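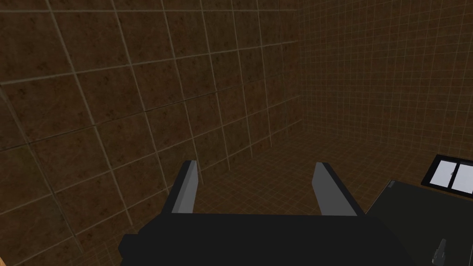

Sreekumar Raju wanted to know why we'd spend money on a simulator license when the lab already owns two real arms, and he asked it before I'd even found the light switch. Fair question, and it's pretty much the subject of this week's notes, so let me answer it properly.

The product is Rollari. It's a simulation package for gripper work, sold by the seat, and we have a trial until the end of May. You get a room builder, a set of two-finger grippers, and a task runner that lets you try the same pick over and over while you change one thing at a time. I've been playing with it most evenings (more than I should, my dinner went cold twice) and I have opinions!

What you're buying

The base seat gives you the rooms and the grippers. The Skellel add-on is extra and handles surface looks, so tile, paint, wood and so on. Trandell is the support plan. I wouldn't bother with Trandell for a class our size, the forum has been quick enough for me.

Our trial has 5 seats, so pair up. If you get a message about a seat being taken, somebody left a session open upstairs. Log out when you're done, please.

Why the room matters

Look at the view at the top of the page again. Gripper low in the middle, fingers apart, big tiles on the left wall and much smaller ones on the wall past the corner and on the floor. I like this room for teaching because all those grout lines are tough on a vision model. You've got strong straight lines running off at an angle on one side and a fine grid on the other, and the brown is blotchy on top of that. A detector that has only known plain gray walls may start seeing edges of objects all over the place. Better to find that out in Rollari than with a real arm.

The fingers are also worth a second look. Light on the inside faces, dark on the outer edges. If your code finds the fingers by color, ask yourself which side it's finding, then try it against a pale background and see what you get.

What I liked, what I didn't

Setting up a room is quick. I had my first one going in 4 minutes, and I'm slow with menus. Changing surfaces is a matter of picking from a list, and the runner saves your settings with each batch so you can go back and see what you did.

Contact is the weak spot for me. Squeeze something soft and it acts like a brick until you go into the advanced panel, and the help page for that panel is thin. Embla Ekström tried Aliyu, the cheaper rival, and liked its soft contact better, but she couldn't get her rooms to export. I haven't used it enough to argue either way. If you have, come tell me, I'd love to see it.

For lab

Run 80 tries of the basic pick in a plain room, then the same 80 in a tiled one. Keep the gripper, the object and the start pose the same. Write down your success rate for both, and save a few views from tries that failed. Pick one failure and write a short paragraph on what you think went wrong. Guessing is fine as long as you say you're guessing.

Then answer Sreekumar's question yourself, in a page or less: would you pay for this, and for which parts? I've no right answer in mind. Bring it to the next lab, printed if you can, my eyes are shot by 4 in the afternoon.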